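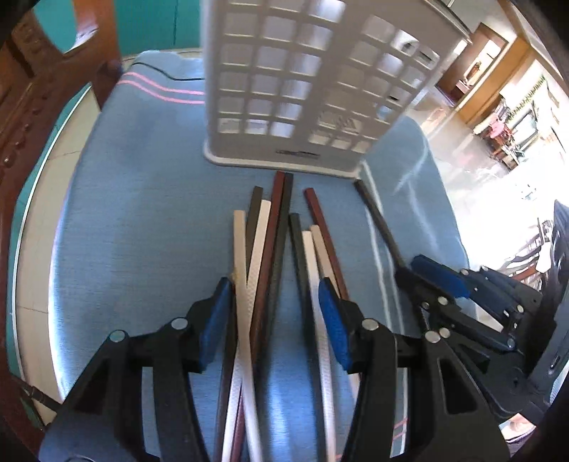 **Department of Applied Statistics, Second-Year Project Group 7**

# Waiting for the Dryer: Laundry Room Use in Brosturgate Hall

Graciela Palma and Lorena Montecinos

## Why we did this

Our first proposal was a study of bus delays. It was returned with the comment "everyone does buses." Lorena read this out loud in the basement of Brosturgate Hall while sitting on a washing machine, waiting for a dryer that had said one minute remaining for a good deal longer than that. The second proposal wrote itself.

The laundry room serves the whole building. The residents' handbook calls it "ample." We wanted to know when people wash, how long they wait, and what happens to a finished load when its owner has gone upstairs and forgotten that clothes exist.

## Method

We kept a paper log on a clipboard by the door through September. Residents wrote down the time they arrived, the time a machine came free, and the time they took their things away. In total we got 218 usable entries. An entry was unusable if it had no times in it, or if it was a drawing.

The Perner washers show a countdown, and we compared it with a kitchen timer. The Aigner dryers also show a countdown, which we came to treat as a work of fiction and left out of the analysis.

We also handed out a short survey and got 37 back. Several had detergent on them, so we are confident they reached the target population.

## Results

**Peak hours.** We expected a rush in the evening and found one. We didn't expect the second one, just before midnight, made up of people who had all decided separately that the room would be quiet then. Asked in the survey when they thought the best time was, most of these people said just before midnight.

**Washers and dryers.** The washers are rarely the problem. A wash is shorter than a dry, so wet loads pile up between the two like planes over an airport. Adding a washer, the most popular suggestion in the survey, would make this worse. We explained this to our floor meeting and they voted for another washer.

**Abandoned loads.** People are polite about other people's wet clothes for almost 7 minutes (the median). After that the clothes get moved. Where they go depends on what's nearby: an open basket, the folding table, or the top of the machine. Loads moved into a basket caused no complaints in the log. Loads moved onto the machine lid caused quite a few, including one that runs over into the margin and continues on the next sheet.

**The booking app.** The hall pays for an app called Winis that lets you reserve a machine. Only two of the people who answered the survey had used it. One said it was fine. The other had reserved a washer in a different building.

## Problems with the data

People who are annoyed write more than people who aren't, and they write harder. Our waits are probably too long for this reason. Also, one of the authors lives on the ground floor and does laundry more often than is strictly needed, especially when she has an essay due. We left her entries in. Taking them out changed the evening peak a little and her feelings a lot.

The clipboard pen went missing over and over. Entries in eyeliner were accepted.

## What we'd suggest

1. Put a spare basket next to every dryer, so a moved load has somewhere decent to go.
2. Agree on a waiting time before moving a stranger's clothes, and post it on the door.
3. Leave the number of washers alone.

If we ran it again we'd log a full semester and include exam weeks, when by all accounts nobody washes anything and then everybody does. Graciela still has the raw sheets if the next group wants them. They smell faintly of fabric softener.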